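FOR IMMEDIATE RELEASE

Feseck brings its kitchen-table repair evenings to Gondus this September

Hello from all of us at Feseck! I'm Ermelinda Arruda, I started this whole thing in my mum's front room with a borrowed soldering iron and a tin of odd screws, and I'm so pleased to tell you that our repair evenings are coming to Gondus in September. We've been pestered about it for ages (you know who you are) and we finally have a hall, a kettle and enough chairs.

If you haven't come across us before, we run evenings where you bring something broken and sit down with a person who knows a bit about mending it. You do as much of the work as you fancy. Last year we looked at 740 things across our three regular towns, and 506 of them went home working. The rest went home in a carrier bag with a note of what part was needed, or went in the recycling with a small sigh.

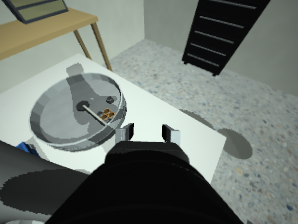
Lamps are still the thing we see most, with toasters close behind and then a great long tail of radios, zips, wobbly stools and musical boxes. Saucepans come in too, mostly for loose handles, and I have a soft spot for them. A round pan on a white tabletop, like the one here, is the sort of thing I'd happily spend a whole evening fussing over, and I have been told off for doing so when there was a queue. Bring yours! We keep a box of spare handles and rivets, and if we can't match it we'll have a go at making something that fits.

The Gondus evenings will be in the old Usto building on the market side, which still has the Usto name over the door even though the shoe shop shut years ago. Doors open at 6.30pm and we stop taking new repairs at 8.30pm, so please don't turn up at twenty past with a sewing machine and a hopeful face. There's a ramp at the side entrance, and parking behind the bakery is free after six.

It's free to come. We do ask for a donation towards fuses, glue, plugs and biscuits, and most people put in a few pounds. If money's tight then come anyway and have a biscuit. The running costs for the first season are being covered by Khurana, the hardware shop on the corner, who have also let us raid their back shelves for cable and washers. Huge thanks to them.

Our lead repairer in Gondus will be Theerawat Phetsri, and I can't tell you how lucky we are to have him. He spent years fixing clocks and cash registers before he retired, and he has more patience than anyone I've met. I asked him for a quote for this press release and he said: "Tell them to bring all the bits. People bring me the machine and leave the little bits at home in a drawer, and then we both have to be sad about it."

So, please bring all the bits. Theerawat and I had a long chat about this over lunch and he's quite firm on it. Put the loose parts in an envelope or a jam jar, however small they are, and write on it what they fell out of. He tips everything into a tray before he starts, so nothing rolls under the radiator, and he'd like you to get into the same habit at home.

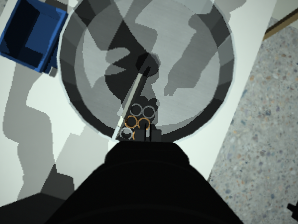 Silver-grey and orange rings in a round metal tray.

We've got room for 30 repairs an evening in Gondus to begin with. You can book a slot by ringing us or by popping into Khurana and putting your name on the sheet by the till. We hold a few places back for people who walk in, but they go quickly, especially when it rains.

A few things we can't take: microwaves, anything that runs on gas, and anything too heavy for one person to carry up the front step. Clothes are very welcome. We have two sewing tables and a lovely heap of buttons, 210 of which were sorted by colour by my niece over half-term and then knocked on the floor by me.

We're also looking for more menders. You don't need a certificate, and if you can darn a sock or wire a plug and you like talking to people, we'd love to have you. New menders sit with an experienced one for their first couple of evenings, and we'll feed you.

Reporters and photographers are welcome at any of the evenings. Just let me know beforehand so I can save you a chair, and do bring a broken lamp if you've got one.

Notes for editors

Feseck runs free community repair evenings in four towns, including Gondus from September.
Interviews: Ermelinda Arruda and Theerawat Phetsri are both available, mornings preferred.

Ends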